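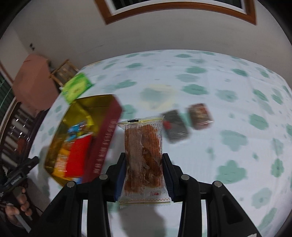 Kakus Cider Tasting Notes

Tasting records from the orchards and small cider houses along the Kakus valley road. 17 producers are in the set, 11 of them open to visitors. The rest sell at the Tuesday market or through the shop in Nolonetti.

Contents

producers.csv – name, village, first pressing year, open hours
ciders.csv – one row per cider, 68 in total
notes.csv – free-text notes, keyed to ciders.csv by cider_id

Fields worth knowing

sweetness runs from 1 (bone dry) to 5. Tasters scored before seeing the label.
apple_main is what the producer told us. Blank means they would not say.
price is for a full bottle at the cellar door, tax included.

Known problems

The perries from Flaltska are filed as ciders. Filter on fruit = pear to drop them. 20 rows have no alcohol figure – those were poured from the tank before bottling. Open hours change after December, so call ahead.

Credits

Tasting by Rongrong Feng and Daranee Saengthong. Data entry and cleanup by Yolotzin Cuautle. Send corrections to Yolotzin with the cider_id in the subject line.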